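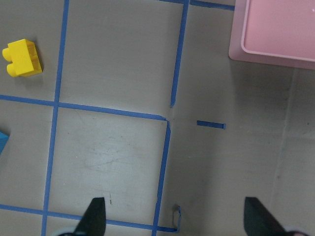
What kind of tape works best for a block-sorting grid?
Blue painter's tape, the ordinary kind from the paint aisle. It sticks well enough to last an afternoon of play, and it peels up without taking half your table with it.

I've been setting up tape grids for little ones for years now, and I still think it's one of the nicest rainy-day activities going. You need a flat surface, a roll of tape, a few big toy building bricks in different colors and a plastic bin to collect them in (ours is pink, and I wouldn't trade it for anything fancier).

Step 1. Cover the table with brown kraft paper and smooth out the folds as best you can. A few creases won't hurt a thing.

Step 2. Lay your long strips first, then the ones that cross them. Please don't fuss over getting every square perfect! If a strip runs short, or a piece goes missing in the middle, the game plays just the same, and the children never seem to mind.

Step 3. Put the bin down at the far side, where it can sit right over the lines, and set the bricks out in different squares. Start with yellow, red, blue and green, one of each, and leave plenty of empty squares between them.

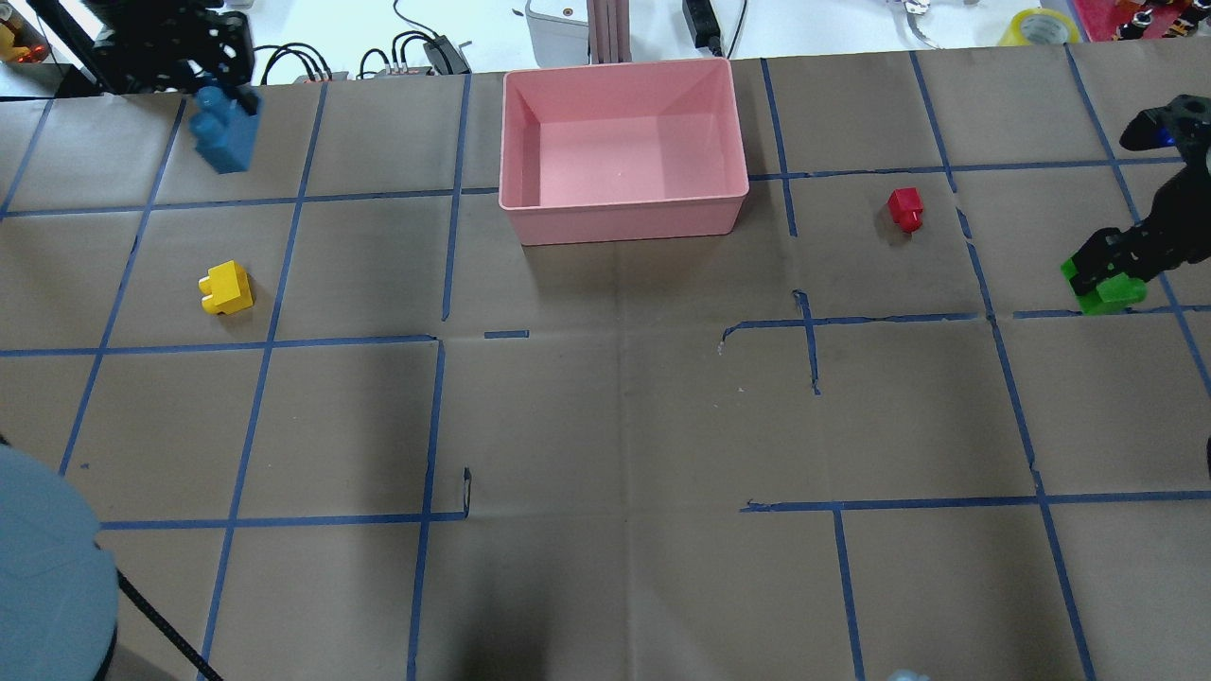 Step 4. Call out a color and have your child find that brick and carry it over to the bin. Once that gets easy, call out a square as well, so the brick has to stop there first. We usually play until 9 bricks have gone in, and then it's time for a snack.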